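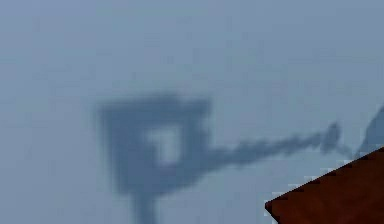 Lerkier introduces the Jetia, a small electric bus for narrow streets

ELLSKA, Friday, October 18, 2024 – Lerkier today took the covers off the Jetia, an all-electric small bus built for the routes that full-size vehicles have always struggled with: hill villages, old town centers, hospital grounds and the winding roads in between. It has 19 seats, a flat floor from the front door to the last row, and a turning circle that brought a few cheers from the drivers at this morning's first showing in the Ellska yard.

The Jetia is the first Lerkier bus drawn from a blank sheet as an electric vehicle. Earlier battery models shared their frame with the diesel range, and that meant steps in the rear half and a bulky housing above the back axle. On the new bus the batteries lie in the roof and behind the rear seats, so a rider with a stroller, a walker or a week's shopping can go all the way down the aisle on one level. The windows start lower, too. Even small children get a proper view out!

Up front, the driver's area has been rebuilt from scratch. The seat moves farther back than on any previous Lerkier bus, the pedals adjust, and the side mirrors have given way to slim camera arms with screens mounted on the windshield pillars. Drivers asked for real buttons for the doors, the ramp and the heating, and they got them. The main screen is kept for route information and battery charge.

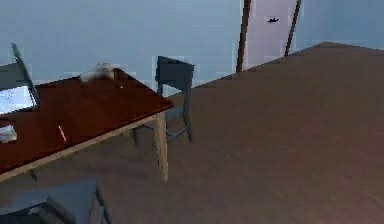
Heating was another big job. Small buses open their doors often and lose warm air every time, so the Jetia uses a heat pump together with warmed panels along the side walls at knee height. The panels come on in stages as the bus fills up. Riders on the winter trial routes liked them so much that the engineering team added a second panel by the rear bench, where the prototype had none.

Testing has covered 2893 miles of public road, most of it on the steep lines west of Ellska, with loaded sandbags standing in for passengers. The final stage, in July, was all about hot weather: long climbs with the air conditioning on full, short stops, and then straight back up the hill. Brake feel was changed after that month, and the software that returns energy to the battery on downhill stretches now eases in more gently. People standing in the aisle should notice the difference.

First buses go to Bennani

The launch customer is Bennani, the regional operator, which has ordered 10 buses for its village and hospital lines. They will take over from diesel minibuses that have served those roads faithfully for a very long time. Bennani drivers have been part of the project from the early mock-ups onward, and several details come directly from them, including the grab rail that curves around the front door and the hook for a jacket behind the driver's seat.

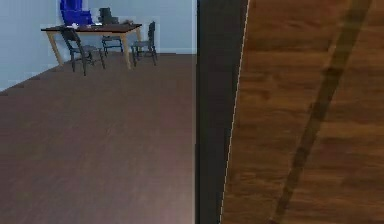 Table with light tan legs near a pale blue-gray wall.

Training will be held at the Ellska site before the first delivery. Each driver gets a full day on the road and a half day in the workshop, and mechanics follow a longer course that includes high-voltage safety. Lerkier will lend Bennani a demonstration bus so that practice can continue on the real routes between classes.

Choices for operators

The Jetia comes in 3 versions. The town version has two doors and extra standing room. The country version has a single door, more seats facing forward and a luggage rack. The third is laid out for accessible transport, with two wheelchair spaces, a powered ramp and fold-up seats along one side. All of them use the same batteries, motor and axle, so a depot running a mixed fleet can keep one set of parts on the shelf. 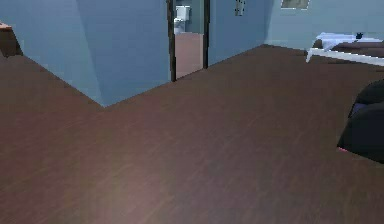 Dark brown wooden floor, light blue wall and open doorway.

Charging is by cable, with sockets at the front and on the right-hand side to suit different depot layouts. Operators that already have chargers for larger Lerkier buses can use them for the Jetia with no change of plug.

Orders are open now for all versions. Operators who would like to try the bus on their own roads can book a demonstration through the Lerkier sales office in Ellska.

About Lerkier

Lerkier designs and builds buses at its plant in Ellska. Its range covers city, regional and accessible transport.

Press contact: Lerkier Media Office, Ellska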